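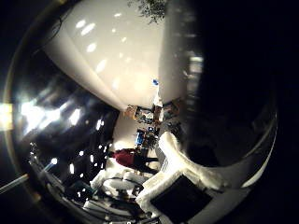
2020-01-12 | Posted by Kostiuk

# Vuvutari: Film Awards Nominations Table

Vuvutari is a flat table of nominations and wins collected from film awards programs. It covers critics' groups, guilds and festival juries. Each row is one nominee in one category in one awards year. There are 467 rows in this release.

## Files

- `nominations.csv` — the main table
- `bodies.csv` — one row per awarding body, with its short code
- `titles.csv` — film titles, alternate titles and release years
- `CHANGES` — plain-text change log

All files are UTF-8 with Unix line endings. Fields are separated by commas and quoted only where the value contains a comma or a quotation mark.

## Columns in nominations.csv

- `body` — short code, matches `bodies.csv`
- `award_year` — the year printed on the award, which may differ from the year of the ceremony
- `category_raw` — category name as published
- `category` — normalized name, one of nine values
- `title_id` — matches `titles.csv`
- `nominee` — credited name, empty for categories that go to the film as a whole
- `result` — `won`, `nominated`, `tied` or `withdrawn`

## Category names

Awarding bodies do not agree on what to call things. "Best First Film," "Breakthrough Director" and "Best Debut" all map to `debut`. Screenplay awards are kept as a single category, even where the body splits original from adapted; the split can be recovered from `category_raw`. Honorary and career awards are left out.

Ensemble awards are stored once, with `nominee` empty. Earlier releases repeated the row for each cast member, and counts made from those files will be too high.

## Sources

Rows were typed in from press releases and printed programs. Where two sources disagreed on a credit, the later one was used. Five rows still have an unresolved credit and carry a question mark at the end of `nominee`. Strip it before matching names.

## Loading

The Utus scripts read the files directly:

 utus load --dir ./data --strict

With `--strict`, the loader stops at the first row with an unknown `title_id`. Without it, such rows are skipped and written to `skipped.log`.

## Known problems

- Shared wins before the `tied` value was added may still read `won` on both rows.
- Films released under two titles are merged by hand — some pairs have probably been missed.
- Plundska festival rows have no `withdrawn` entries. The festival's programs do not list them.

## Updates

The next release is planned for April. Corrections should give the body, award year and category, along with a source.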